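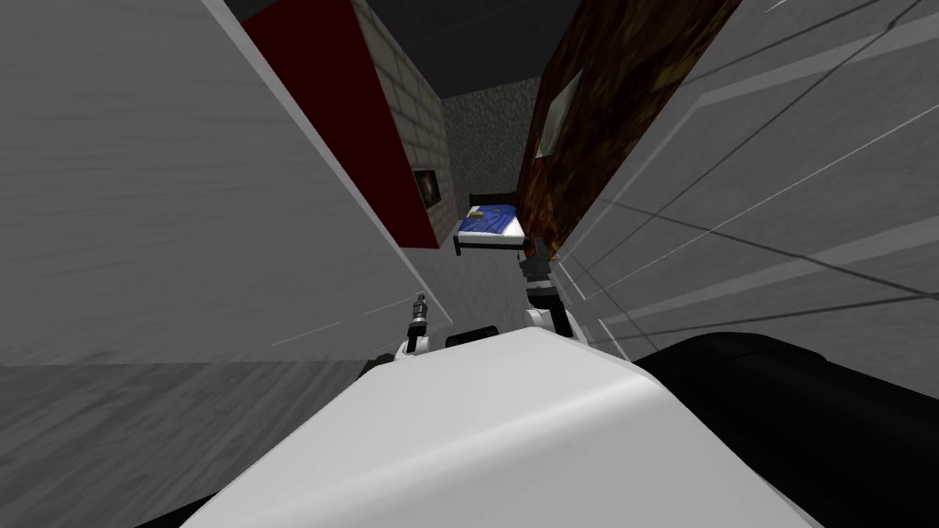

Rendered view with two robot arms and dark grippers.

Review: Punik residents' forum software
Reviewed for the Lollton Civic Information Service by Solange Courtois
2026-05-02

Lollton has had no shared place for public discussion since the printed bulletin closed. Residents have relied on several private groups, each with its own rules, and the same notice about the bridge works could be found in three different versions. The Service therefore agreed to test Punik, a hosted forum intended for small towns, and to publish its findings.

The trial was open to all households in the parish. By its close, 1,551 residents had registered. Registration requires a postcode and an email address, and most applications were approved on the same day. People who share an email address with a partner had difficulty, as Punik allows one account per address. The supplier, Tessier, has confirmed that no change to this is planned.

The forum is divided into boards. We used 20, which was too many. Planning and Roads were busy throughout, while Allotments and Lost Property received very little. Boards can be merged without losing earlier posts, and we would advise any town council to begin with a short list and add to it on request.

Moderation is the strongest part of the product. A post reported by members is placed in a queue, where a moderator may approve it, return it to the author with a note, or remove it. Every decision is recorded in a log open to all members. During the debate on the Foltum car park, 27 posts were reported in a single evening, and the queue remained easy to follow. Maxence Masson, who moderated that board, found the standard wording for returned posts rather stiff and rewrote it. The wording can be edited under Settings, although the page is poorly labelled.

Search is weak. It looks at titles only, so a resident wishing to find what was said about parking permits must guess the heading under which it was said. Council papers may be attached to a post, but their contents are not searched either. The mobile version is clear and loads quickly, and text can be enlarged without disturbing the layout.

Polls should be used with care. A member may change a vote until the poll closes, and running totals are shown from the start. We turned this display off for the second poll, on market day opening hours, and received fewer complaints.

Punik is recommended for parishes that can supply at least two trained moderators. Those wanting mainly an archive of council business should look elsewhere. The Lollton forum will stay open on its present terms until July, when the licence is due for renewal. Comments on this review may be posted on the General board or left in writing at the library desk.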